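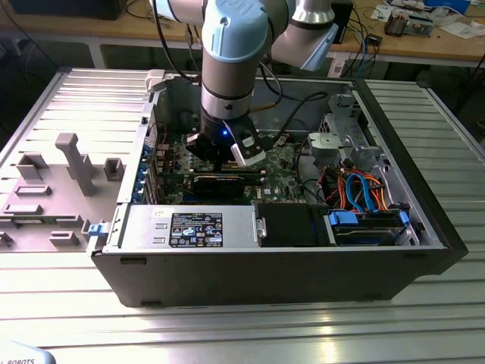
Dell tower with the side panel off, lying on the slatted bench. Blue marks the clips, latches and drive caddies.

Refurbished Desktop Tower, Black - Tool-Light Case

Sold by: Grorent Refurbished
Stock group: Vieira shelf, full-size towers
Condition: Used, tested, cleaned
Ships in: 2 working days

We handle plenty of secondhand desktops, and this is the kind we like best. It's a proper full-size Dell tower in black, with the sort of inside that makes you want to take the panel off just for a look. Lay it on its side, lift the cover away and there's the whole machine in front of you, with space for your hands and the blue parts showing you where to start.

What we like about it

The blue clips! There's a column of them along the expansion slots, there's a tab on the end of the power supply, and the drive bay has its own blue caddies. If you've spent an evening chasing a tiny screw around the bottom of a case, you'll see the appeal right away. Slide the drive out, slide the new one in, plug the cables back on.

The memory slots are easy to reach too. With the case flat you can get straight down to them from above, so adding or swapping modules is a pleasant first job for somebody who has never opened a computer before. Press evenly on both ends and check that the latches have closed.

Cables run in a bundle over by the drives, in orange, red, blue and black. Some people like everything sleeved in one color. We're fond of the mix - you can follow a single wire with your eye. 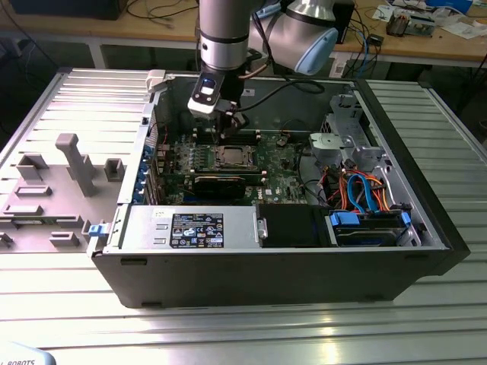
The board with its square processor socket in a metal retention frame. The side panel is lying to the left with its inner face up.

Have a look at the inside of that panel when yours arrives. It has a row of molded tabs and guides, one of them a tall T-shaped post, and it's worth lining them up before you push the panel home. Force it and you can snap a tab, and spare panels are slow to find. Ours come from Drandix when they have any.

What you choose when you order

Memory: as listed on the stock label, or upgraded by us before shipping
Storage: one hard drive as standard, second drive on request
Graphics: with or without an add-in card, depending on the unit
Operating system: none, or installed to order
Extras: power cord included; keyboard, mouse and monitor sold separately

Units vary, so please read the stock label on the listing before you buy. We type it up from the machine itself, and if it lists a card or a drive, that's what will be in the box.

How we check them

Every tower is opened, blown clear of dust and run on the bench for 8 hours. Nanami Kawaguchi looks after our desktop testing and writes the check sheet that goes in the carton. She notes the fan noise, the drive health and any scratches on the case, and she's stricter about scratches than most of our customers are. Anything that fails a memory test gets new modules and starts the full run again.

Opening it at home

Shut down, unplug the power cord and hold the power button in for a few seconds. Lay the tower down on a firm, flat surface with the removable panel facing up. Touch bare metal on the case before you touch the board. Keep the panel next to the tower, inner side up, so you can see the guides when it's time to close.

A big tower is heavier than it looks, so clear a good space first and lift with both hands.

Price and returns

Tower with standard memory and one drive: $74
Memory upgrade fitted and tested: ask for a quote
Local pickup: free, Thursday afternoons
Returns: 65 days, in the carton it came in

We also keep a small box of loose blue caddies and latches from stripped machines. If one of yours breaks, write to us with a picture of the part and we'll see what's in there. The Rerkoler anti-static mat we use on our own bench is listed under Accessories, and it folds flat enough to go in the same carton as the tower.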